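Week 4: learning from hand-held grippers

Right, last time we left off with teleoperation and why it's so slow. I promised you the cheaper route, so let's get into it.

The idea is simple enough. You don't drive a robot at all. You give a person a gripper they can hold, put a camera on it, and ask them to do an everyday job with it. What you keep is the video, the path the gripper took and how far the fingers were open at each moment. Later on, a robot arm with the same fingers and the same camera view is trained on all that.

I like this method a lot (you'll have noticed), but please don't copy down only the good bits. Three things go wrong, and they came up in Areti Stergiou's talk in January as well.

First, people are quick. We whip our wrists round in ways an arm can't follow, so some recordings have to be thrown out before training. In the Urkano set we kept 3,042 recordings, and I'd still like to go back over the short ones.

Second, tracking. The path is worked out from the video, and shiny plain surfaces give it very little to hold on to. Kitchens are awful for this! A white worktop is close to the worst thing you can point a camera at, so background clutter is your friend.

Third, two hands. If the job needs both, you have to know where each gripper is compared with the other. A printed square marker on the gripper helps – when one camera catches the other gripper's marker, you get a direct check on the distance between them. 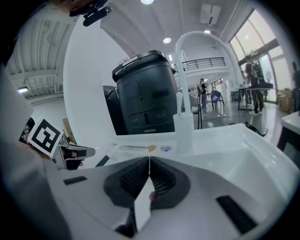

Fig. 6. Two-gripper work at a sink, seen from one gripper's camera. The other gripper's marker is in view on the left.

Have a look at the fingers too. They're soft, with ribbed pads on the inside, and the robot's need to match. Dinesh Khondokar tried swapping in harder ones on the robot side only, and the policy kept squeezing too late. We'll look at his plots next week.

For the seminar, read sections 4 to 7 of the Drakos report and bring one task you think this method would be bad at. Written answers are due on 1st May – a page is plenty.

Contact: Uzma Chaudhry, course office | © Tresarberg Robotics Teaching Group | Back to top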